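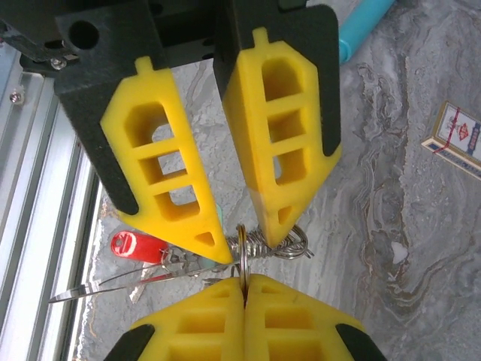 The reply from Clesthorpe came in overnight, and it says we should quit fussing with the thin rings altogether, buy the thick ones, and accept that everyone will break a fingernail twice a year. They went all thick in August, apparently, and haven't looked back. Fine for them! They have one door and a gate.

Wednesday, October 21, 2026
Kergate, small bench

So I'm going to disagree with Clesthorpe, at least until I've written down what I found, and then whoever reads this can disagree with me.

The trouble with thick rings is getting the second thing onto them. First thing goes on okay, you've got the coil sprung open and your thumb is fresh. Then you try to add a tag or another little key and you're holding the whole jangling bunch with your other hand while the coil snaps shut on you. I did the Oltthorpe sets with thick rings in the summer and my thumbs were sore through the weekend (and I still had to redo one set, with the gate key on the wrong ring). The thin ones open with almost no effort. You can work the end up with a nail, slide the thing in, walk it the two turns and you're done.

What they don't do is stay closed forever. If you open a thin one too wide it never quite comes back, there's a little step where the end of the wire sits proud, and that step catches on everything: pockets, the lining of the cash bag, the next ring over. I opened a fresh bag of 50 this morning and spoiled 8 of them before I settled into it. All the same mistake, prying straight up when I should have been sliding sideways along the coil. After that I hardly lost any.

Notes on how to hold the things, for me next month when I've forgotten all of it:

Pinch the ring on its edge, so the flat of the loop stands upright and you're looking along it. I was laying them flat on the bench and chasing them all over the place. Thin rings lie so low that you can't get under them, and on a hard smooth top they skate.

Let the bunch hang or rest, whichever, but don't let it pull on the ring while the coil is open. Most of the bent ones were bent by the weight swinging around while I was looking for the next tag.

Handing a bunch over: take it by the ring, give it by the ring, and don't let go until you feel the other person tug. Sounds silly, but dropping one means crawling under the bench, and the floor under there is a disgrace. I should sweep. I'm not going to sweep today.

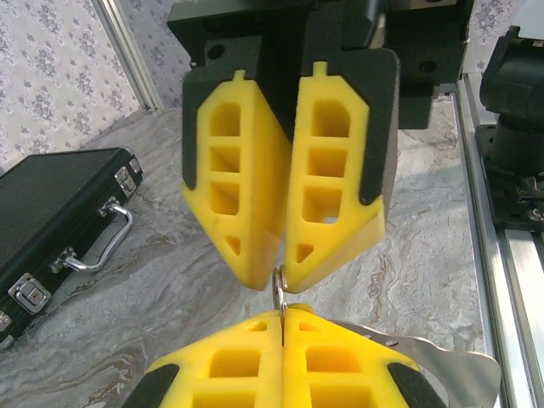

The other thing I wanted to get down is the sizes, since I keep ordering by eye and regretting it. The Bassi rings we've been using are nice, they close flush and the ends are smoothed off, but the small size is too small for anything with a thick head. Two flat keys and a tag, sure. Add a padlock key and it all binds up and won't turn. The next size up is the one to get. I'd keep a handful of the small ones in the drawer for joining a tag to a bigger ring and otherwise let them run out.

Where the cabinet stands: 245 hooks, 178 of them labeled and filled as of this afternoon. The bottom rows are the mess. There are bunches down there with no tag at all, and a few where the tag has rubbed blank, and I'm not going to guess at those. They go in the blue tray until somebody walks them around the doors. Please don't hang anything back up out of the blue tray on a hunch! I did that once with a cellar key and it cost us a locksmith.

I also tried the wire cable loops with the little screw barrel, the ones that came free with the tag order. Hate them. The barrel works loose, and then you have a length of cable and a pocket full of keys. They're in the box marked "no" if anyone wants to be contrary.

Tag pens: the fine black one is the only one that survives handling. Let the ink sit through lunch before you ring it up. The silver pen looks lovely for a day.

Still to do: write back to Clesthorpe and ask whether they mean the flat thick rings or the round wire ones, which are different animals and the email doesn't say. Order the next size up from Bassi, one bag to try. Relabel the Oltthorpe row, top left, where my sevens look like ones. Move the lamp to the other side of the bench so my hand isn't in its own light. Find the pliers with the hooked tip, last seen near the paint shelf.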